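Stimness Chore Handling Project
Progress report to the Ostrowski Fund, second reporting period
8th April

Summary

The question the Fund asked us to answer is whether a machine can take over simple sorting and putting-away work in homes and small stores. Our answer at this point is that it can do parts of the work, slowly, with a person nearby. It can't yet be left alone with a mixed load. The rest of this report covers what we did in the period, what went wrong, and what we plan to do with the remaining money.

Work done

We ran 379 picking sessions at the Lomham workshop. Of these, 296 ended with the bin cleared and no one stepping in. The others needed help at least once, and we have counted them all as failures even where the help was minor, such as nudging an item out of a corner. The Fund asked for a strict count and we have kept to it.

The loads are mixed on purpose. Early sessions used one kind of item at a time, and the results looked better than they should have. A kitchen drawer or a returns bin in a store holds hard things, round things and things with awkward handles, often touching each other, so from the middle of the period we stopped using single-item loads. 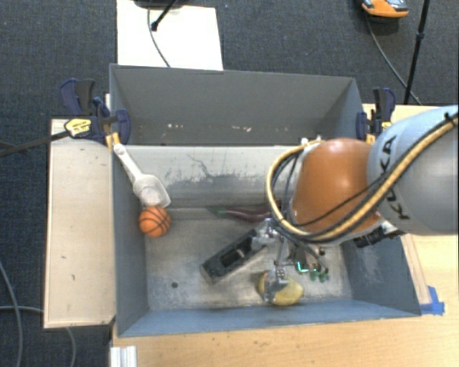
Round items remain easier to grip than we expected and harder to reach. They roll to the walls, and the fingers need clearance on both sides. Thin items are the opposite. They stay put, but the arm tends to press down on them before it closes, and we lost two wrist cables to this before changing the approach angle. Anything with a slim handle leaning on a wall is still handled badly. The software usually goes for the widest part, which is often the worst place to lift from.

Speed is the other weak point. A person clearing the same bin would be finished before the arm had planned its third pick. For a store that wants restocking done overnight this may not matter. For a household it probably does.

Visit to Grornside

We spent part of the period with the staff of the Grornside store, watching how returned goods are sorted by hand. Two things came out of it. Staff look at the whole bin first and take out whatever is on top of something else, and they use both hands almost all the time. We have copied the first habit in the new picking order. The second we can't copy with one arm, and we don't plan to ask for another.

Problems

The bin clamps worked loose in a number of early sessions and the affected runs were repeated. Calibration drifted more than the supplier's notes suggested, so it is now checked at the start of each shift. Neither problem has held up the schedule.

Budget

Spending is in line with the plan except for cables and finger pads, which are over by $2000. We ask to cover this from the travel line, where there is money left - the second Grornside visit was combined with the first.

Next period

We will repeat the mixed loads with the new picking order and then move to putting items away on a shelf, a task we have only tried informally. The shelf trials should be finished by September. The session logs will be sent separately, along with the revised spending table.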